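Okby Repair Room: progress report on the small parts storage grant
Prepared by Halyna Melnychuk for Adelmo Serra, Boersma Fund
November 29, 2020

The sorting is well under way, and I'm so pleased with how the room is shaping up! When your grant came through in March, our screws, washers, fuses and sewing notions lived in jam jars and coffee cans, and finding one matching rivet could eat up half an evening.

Since then Orysia has gone through 28 of the 30 jars on the old shelf. The last two are mixed watch parts, and she wants Bohdan beside her for those — he knows which bits are worth keeping. Anything rusted through went to scrap. Duplicates went to the bike shop at Jekeo, who were delighted to have them.

We settled on clear drawers after trying tins with labels, which people kept putting back in the wrong spot (me included). Being able to see a little of what's inside helps newcomers most of all, and a drawer can come right out and go to the bench with whoever needs it.
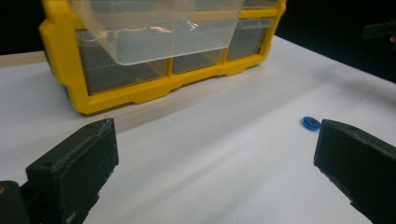
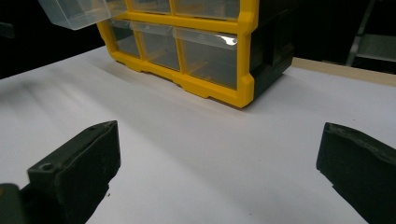
Yellow-fronted organizer with clear drawers, one of them pulled out

Still to do

Labels in English and Ukrainian for the drawer fronts. Abdelkrim has drafted the list and it needs one more read. We would also like to spend the remaining $8 of the supplies line on drawer dividers, if that's all right with you.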